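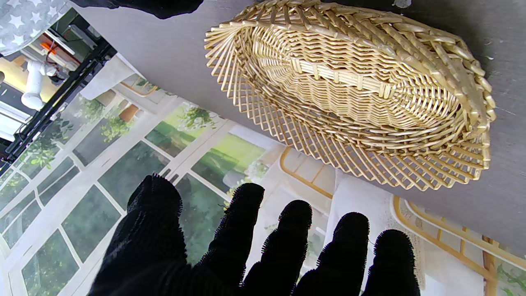 Sawsan Azar wrote:
I wouldn't pay that for a table. The Hellico market wanted 800 for the season and I sold 5 baskets in March. After gas I was in the hole.

muñoz_crafts
Nov 14, 2022
March is a bad month to judge by. People buy baskets before Easter and again when the fall fairs start. I've had a table at Hellico for two years and it pays for itself by October. You do have to put prices on everything. People walk off if they have to ask.

zuler22
I'm with Sawsan. Season fees only make sense if you can be there every weekend, and I can't. I do single days at Plidska and store my stock at home. If it rains I stay in and I'm only out the day fee.

My display is nothing fancy. I keep the tabletop plain so the weave shows up.

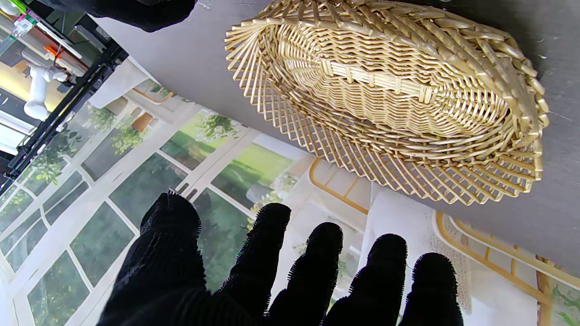
Oval basket, pale straw color.

muñoz_crafts
Day fees add up though. Last year I worked out what I would have paid going day by day and it was a lot more than the season price.

zuler22
For you maybe. I only do six or seven a year.

Sawsan Azar
The other thing is they let in resellers. Hard to sell handwoven next to somebody with a truckload of imports. I asked the office about it and got a form letter.

muñoz_crafts
Can't argue with that one. They moved me away from the resellers when I complained, but it took a while.
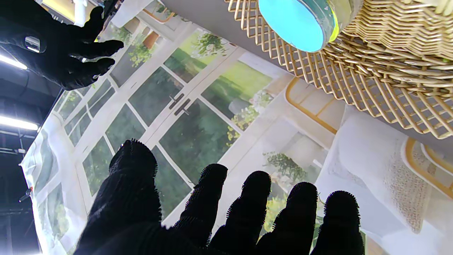 plainweave
Does Plidska make you carry your own insurance for a single day?

zuler22
Only if you bring a tent. For a table with no cover they just want the signed form and the fee by the night before.

plainweave
OK thanks. I'll leave the tent home.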